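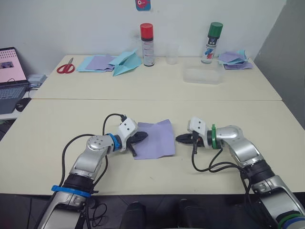
Lavender sheet on the front table, light blue airplane on the back one.

Folding paper has taken over my evenings this month. I bought a pack of 400 sheets in mixed colors, and so far I've only used the lavender and the light blue. The other colors are still in the wrapper.

I learned the basic airplane from my aunt, Meifang Cui, one August when I was staying at her place. She used old flyers. You fold the sheet in half the long way, open it, bring the two top corners in to the center line, then bring the slanted edges in to the same line. Fold it shut and turn down the wings. I still make it that way.

The center fold is where most of mine go wrong. If it's off even a little at the nose, one wing ends up wider and the plane pulls to that side. What works for me is lining up the corners first, holding them with one hand, and pressing from the middle of the fold out to each end. I don't run a fingernail along it until I've checked both corners again.

The table matters too. I tried folding on the couch with a magazine under the paper and got soft creases. A flat, hard tabletop is much better, and I like having a second one behind it so the stack, the scissors and anything already folded can stay out of the way. Before that I kept leaning on finished planes.

The scissors with the red handles are for making squares. Fold one corner down to the opposite edge, crease, and cut off the strip that's left over. Airplanes don't need this, but boxes and cranes do. I save the strips for bookmarks.

Jianhua Peng asked in the comments last time if heavier paper flies better. I tried some card stock from a Plendier pad and it cracked along the folds, so I went back to the thin sheets. They crease clean and you can unfold them and start over once or twice before they get limp.

Next I want to try the one with the blunt nose and the extra fold under the wings. Guilan Yu sent me the steps and I've read them through, but step 20 makes no sense to me yet.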